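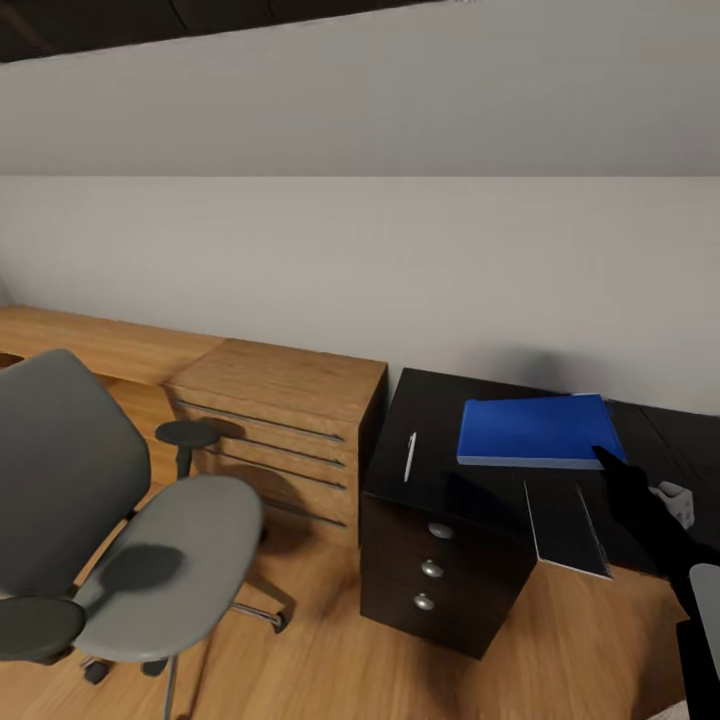
Can a robot tidy an office yet? A thread

Moushumi Talukder
June 24, 2020

1/15
I've spent since April watching robot arms try to clear up desks, real ones and simulated ones, and I have SO many thoughts. Short version: we're closer than my mother thinks and further off than my brother-in-law thinks.

2/15
The chore I keep coming back to is the dullest one going. A blue folder on top of a black drawer cabinet, a white pen lying near the front edge. Put them away. You'd do it while talking on the phone.

3/15
For an arm, the folder is the fun part! It's wide and flat and it lies right against the surface, so a gripper coming straight down has nothing to close on. You either pinch an edge or slide the thing until some of it hangs over.

4/15
Sliding is my favorite trick in all of robotics, by the way. Watch a toddler get a playing card off a table and you'll see the same move.

5/15
The pen is a different headache. Small, thin, and it rolls if you bump it. Come in a hair too low and the fingers hit the cabinet, a hair too high and they close on air. I have watched an arm close on air a LOT.

6/15
Then there's the neighbor problem. In the simulated office the gripper is right up by the folder with a small white object next to it. Going for one without clipping the other takes real planning, and this is a desk with hardly anything on it. Mine has three mugs.

7/15
Some numbers, because people asked. At Trorklow (our little lab, hi everyone) we ran the folder job in simulation with one fixed layout and got 72 percent of tries right. Move the folder somewhere new every time and it dropped to 25. Same folder!

8/15
I was crushed by that 25 for a day or so and then Henryk Mazurek pointed out that last year's version scored zero because it kept driving the arm into the furniture. OK Henryk. Fair.

9/15
People ask why bother with a simulated room. Because you can knock a virtual cup over all night long and there's no coffee to mop up! And you can change the light, the desk, the chair, the color of the drawers, whatever you like, before breakfast.

10/15
The catch is touch. Simulated paper is still pretty bad paper. Real folders flop open and sag in the middle, and the pages slip out the side you aren't holding. Shona Moffat has a whole box of real ones for testing and every single one behaves differently.

11/15
Drawers! Round knobs are friendlier than I expected, since there's something to get hold of. A thin gap you have to hook a finger into is much meaner. If you're buying office furniture for your future robot (please don't yet) get knobs.

12/15
Shop floors are further along and I don't think they get enough credit. My friend Jeanie Menzies works at Imrie, where an arm moves parts from one tray to another all shift. Same tray, same part, same spot. It's great at it and she's very fond of it.

13/15
But she also told me that when someone left a glove in the tray, the whole line stopped. An office is basically all gloves. Chairs get pushed in and out, somebody leaves a folder where there wasn't one, and the arm has to cope.

14/15
So, my guesses. Moving one known item off a clear desk: pretty much here, slowly, with somebody standing by. Tidying a stranger's whole desk and putting things where THEY want them: years. Laundry: please stop asking me about laundry, Wilma.

15/15
Next up for us is the full job, folder off the cabinet, drawer open, folder in, drawer shut. We've never had all four steps work in one go and I can't wait to get back to it. If you've worked on drawers, my replies are open, especially if you know how to stop an arm from pulling the whole cabinet along with it.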